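Cametley 22 Piece Socket Set

I'll admit it, I've bought more socket sets than I've owned cars. The cheap ones always went the same way (rounded corners, a ratchet that slipped as soon as you leaned on it), so when I started my little shop I wanted one set I'd be happy to keep in my own ute. The Cametley is it!

You get 22 pieces in metric sizes, a 90 tooth ratchet that's lovely in tight spots, and 3 extension bars. I've had mine on the mower, the trailer and the neighbour's very sad gate, and I still reach for it first.

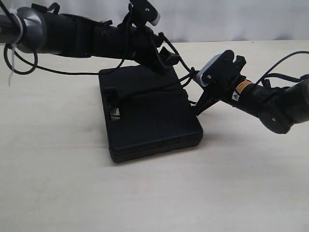 Black plastic carry case with recessed handle slot.

A few of you have asked how it stacks up against the Nusen set. The Nusen is a bit lighter and comes in more colours, but the ratchet is coarser and I find the grip slippery with greasy hands. If you only do flat-pack furniture, save your money and get that one.

Wipe the sockets down before you put them away and add a drop of oil to the ratchet every July or so. Mine gets done when I remember.

Warranty: 4 years
Pick-up: Lelach shop, or we post Australia-wide
Also fits: Goh breaker bar (sold separately)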